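Stitport open day, visitor notes
August 2022

The Grabner works at Stitport runs its open day in 3 slots, each limited to 12 visitors. Hearing protection is issued at the gate. The tour covers winding, dyeing and the packing hall, in that order. Line 2 was running polyester thread at about 500 meters per minute.

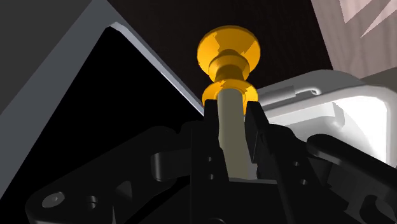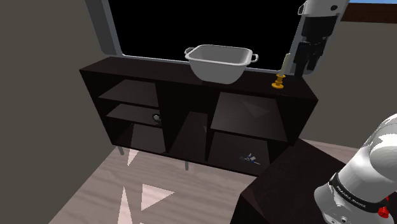
Dye lots are checked under two lamps before release. Lot 137 had been held back for a shade difference I could not see at arm's length. Waste water goes to the Butumstead plant by pipe. Parking is on the north side; the shop takes cards only. The next open day is in December.

4 comments | 9 shares
Contact | Back to top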